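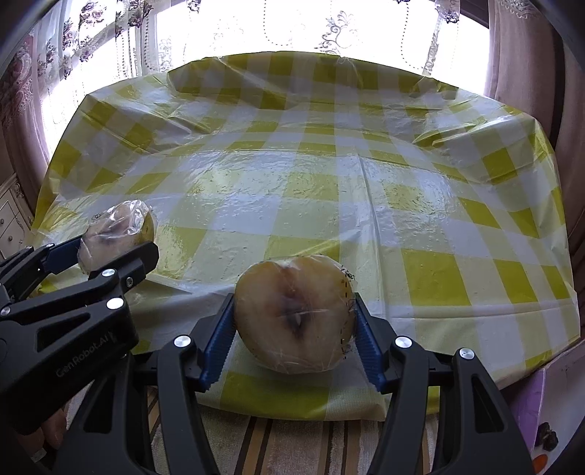
Sanna Cling Wrap, the long roll: a review from a fruit-mad household

April 1, 2023

I have been meaning to write this one up for ages, and then the second roll ran out and I went straight out and bought a third, so I suppose that tells you which way the review is going to go.

A bit of background. We eat a ridiculous amount of fruit. There's a bowl of it on the kitchen table all year and at the height of summer there are two more on the bench, and it's the big stuff that causes the trouble. One person wants half. The other half sits on a saucer, goes brown and leathery across the top, picks up a whiff of last night's onions, and gets thrown to the chooks. I've tried upside down on a plate, I've tried beeswax wraps (lovely on cheese, a bit hopeless on anything juicy), I've tried lidded tubs that take up half a shelf for one sad half of something. In the end I came back to plain old cling wrap, and the one I've settled on is Sanna's.

I bought my first roll at the hardware and homewares place in Plorkbridge, on the bottom shelf next to the freezer bags. It's the 205 metre roll. There's a shorter one too but the long one is the better buy if you've got a drawer deep enough to take it. Measure first! The box is longer than you'd expect and ours only goes in on the diagonal, which means the baking paper has had to move in with the tea towels.

The cling

Right, the main thing. It clings! I know that sounds like the least you could ask, but I've owned wrap that would stick to itself, to my sleeve and to the inside of the drawer, and then lift gently off the bowl the minute I shut the fridge. Sanna grabs hold of ceramic and glass straight away. It's also very good on fruit skin, and that was the real test for me. You lay it over the cut face, pull it snug, and gather the extra in folds around the back. You do get fine wrinkles across the front if you pull harder on one side, and I used to fuss about smoothing them out. I've stopped. So long as the film is sitting right down against the flesh the odd wrinkle hasn't made any difference that I can tell.

It's properly clear, too. I can look at a wrapped half and see the flesh, the core, any soft spot that's starting, all without peeling anything back. If you share a fridge with people who won't unwrap a thing to find out what it is, you will understand why I'm going on about this. Things in our fridge get eaten now.

Where it's less good: plastic. Takeaway tubs, the kids' picnic bowls, my old mixing bowl with the pouring lip. It'll hold for an hour or so and then a corner comes up. Run a damp finger around the rim first and it improves, but I wouldn't carry a plastic bowl of potato salad to a barbecue on the strength of it. It doesn't love wood either, though I've never met one that did.

How I wrap a half

I do mine at the big table, where there's a checked plastic tablecloth that wipes down in two seconds, and I do them in a batch. My method, for what it's worth:

Cut the fruit and leave the stone or core where it is. Pull off a piece big enough to go right over and meet behind. Cut face towards the film, press from the middle outwards with your palm, then bring the sides around and let them stick to each other at the back. Pop it in the fridge face up, somewhere you'll see it.

If the fruit is very ripe I blot the face with a bit of paper towel first. And please don't ask me to wrap pineapple. I've done it, it was fine, but the skin pokes little holes and you end up using two sheets.

How long does it keep? Depends on the fruit, obviously. A firm half will be good for two or three days in our fridge, and I'd trim a thin slice off the face before serving it to a visitor. Anything that browns the moment a knife goes near it is going to keep browning a little, wrap or no wrap. A squeeze of lemon helps. I still think we throw out far less than we used to, and the chooks have noticed.

The box and the cutter

I was ready to grumble about this part. Most cling wrap boxes have that strip of metal teeth that works for a fortnight and then folds over and takes the skin off your knuckle. Sanna's has a slide cutter, a little plastic shuttle that runs along a track on the lid. You pull the film across, press it down on the edge, and zip. It leaves a clean straight edge nearly every time, and both of mine lasted to the end of the roll.

Nearly every time. If you go slowly the film can bunch up in front of the shuttle and you get a nasty little pleat with a tear in it. Be brisk. It cuts in both directions, so left-handers are looked after, and so is anybody who forgets to put the shuttle back where it started (me).

The cardboard is the weak point. It's decent card, but the end flaps come loose after a month or two, the roll starts to jump out when you give it a good tug, and by the end mine was held together with packing tape. For the price I'd like a sturdier box, or a refill I could drop into a proper dispenser.

About those dispensers

Since I know someone will ask, I did try the Stondier, the countertop one with the rubber feet. It's a nice solid thing and it doesn't skate about when you pull. The Sanna roll fits, just. But it takes up a chunk of bench, and I kept having to wipe crumbs out of it. It's lent out to a friend who caters, and she adores it, so if you wrap trays all day long it might be for you. For a home kitchen I'd stay with the slide cutter and a strip of tape.

Compared with the Flonau

The other one I've used a lot is Flonau, and it's a perfectly good wrap. It's thicker and feels tougher in the hand. Over a roasting tin or a big platter I'd probably pick it, as you can really haul on it and it won't split. On smaller, rounder things it's a bit stiff. It wants to spring away at the folds, and I find I'm using a longer piece to get the same seal. The Sanna is thin enough to follow the curve of whatever you're wrapping and stays where you put it.

Flonau's box has the metal teeth. I've still got a mark on my thumb.

Other jobs it's been good for

Pastry, wrapped flat in a disc, with no dried-out edge the next morning. Half an avocado, pressed right down into the hollow. Bowls of bread dough, if you leave some slack so it has room to come up. A 500 gram block of cheddar, although the beeswax comes back out for that one if it's clean. The tops of banana bunches, which a neighbour swears by and which I do mostly out of loyalty. Paint rollers, between coats, when we did the hallway in October. It worked a treat and I'd do it again.

I haven't used it in the microwave, so I can't help you there. Check the pack.

What I'd change

A stronger box, as I said. An end-of-roll warning would be nice too, some sort of coloured stripe on the last few metres, because both times mine ran out halfway across a salad. And the waste does bother me. It's still single-use plastic, and I try to keep it for things that nothing else in the drawer does well. Tubs for soup, a plate over a bowl of leftovers, the beeswax for cheese and sandwiches, and the cling wrap for cut fruit and pastry. Doing it that way, a long roll lasts us many months, and I don't feel too bad about it.

The short version

Good on: glass, ceramic, fruit with a smooth skin, pastry
So-so on: plastic bowls, wood, anything spiky
Cutter: excellent, be quick with it
Box: gets tatty
Roll length: 205 metres in the long one
Would I buy it again: already have

If you've found a wrap that sticks to plastic bowls as well as this one sticks to a peach, please put it in the comments. I'd love to try it, and there's potato salad to be carried next weekend.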